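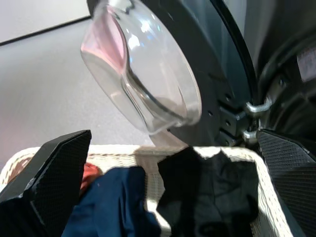 Blog > Household > Laundry

The Laundry Corner, Revised

12 comments | 4 shares

The laundry arrangements in this household were established when we moved to Maldonado and were not reviewed for a long time afterward. The following account sets out what has been changed, and in what order, for the benefit of those readers who wrote to me after the spring post on linen storage.

The principal change concerns the basket. Until July, clean laundry was carried from the machine to the bedroom in whatever was nearest, often a shopping bag. We now keep a white woven basket directly in front of the washing machine. The load passes from the drum into the basket with the door standing fully open, and nothing is put down on the floor. Mrs. Hortensia Bustos, from whom I rented my first apartment, always worked in this manner, and I regret having taken so many years to adopt it.

Placement required some attention. A front-loading door needs room to swing, and a basket pushed too close will stop it halfway. In our case the correct position was found by opening the door as far as its hinges permit and then sliding the basket up until its rim sat just clear of the glass. I marked the spot with a small piece of tape. The tape has since come off, but by that time the habit had formed.

Wicker was selected after a trial of two other materials. The plastic basket from Sandov was light and inexpensive, and its handle split under a load of wet towels. The canvas model held its shape poorly and retained moisture at the base. Wicker has its own disadvantages. It collects lint in the weave, and a loose end will catch on knitwear. A cotton liner resolves both matters, although I use it only for sweaters and stockings. For the lint, a dry paintbrush is adequate.

The door itself now receives a short weekly cleaning. The procedure is as follows. The inside of the glass is wiped with a cloth dampened in warm water and a little white vinegar, then dried. The rubber gasket is pulled back gently along the bottom fold, where coins, hair and the occasional sock accumulate. The door is left ajar overnight. My neighbor Amancay Vergara leaves hers open at all hours, but our hallway is narrow and this would not be practical here.

It should be noted that the hinge side is easily neglected. Detergent dust settles there, and I had never once cleaned it before this year. A cotton swab reaches most of it. I do not recommend tightening or loosening any of the screws. Gervasio Bravo, who repaired our previous machine, charged me 52 for correcting precisely that error, and was very courteous in the matter.

The washing schedule has also been amended. Towels and bed linen are washed in the morning, with the first load started before 10 a.m. so that it may be hung while there is still sun on the balcony. Dark clothing follows in the afternoon. Delicate items wait until there are enough of them to justify a cycle. Sheets are folded straight from the line and do not return to the basket, which remains reserved for items requiring sorting.

Several readers inquired about the cost of these improvements. The basket was 420 pesos at the Clitton closing sale, and the cloths were already in the house. I had previously obtained an estimate of around 4000 for a built-in cabinet with a sliding hamper. That plan has been set aside, and I do not expect to return to it while we remain at this address.

One question is outstanding. The white wicker shows marks from the dye of new jeans, and neither soap nor bicarbonate has removed them. Mirta Ledesma has suggested a thin coat of water-based varnish. I am reluctant, as varnish may make the rim rough where it chips. Correspondence from any reader who has attempted this would be gratefully received.

The next entry will address the ironing board, whose cover is in need of replacement.

12 comments

Related posts
Linen Storage in a Small Apartment
Removing Limescale from the Detergent Drawer
A Review of the Flemon Folding Drying Rack
On the Mending of Pillowcases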